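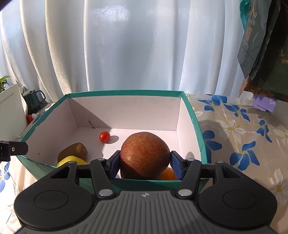 Print this story
E-mail this story

The Puka 2 went on sale in Vululport at nine in the morning. Paula Preda had been in line since four, behind 227 people and a man asleep in a lawn chair.

"What does it do that the old one doesn't?" her mother had asked.

"It's thinner."

"So was your father, and look."

By noon the Gomness store had let in 100 customers and run out of the gray. By two it had run out of chargers, sold separately. Paula got the last phone in the building, a green one, and carried it home to Văduva Street under her coat.

She switched it on at the kitchen table. It asked for her name, her thumb, and her patience while it installed 1,603 updates.

Her mother's old phone rang on the counter.

"It's your aunt," said her mother. "She wants to know if yours makes calls."

Paula looked at the little bar. Update four.

"Tell her November," she said.

Print this story | E-mail this story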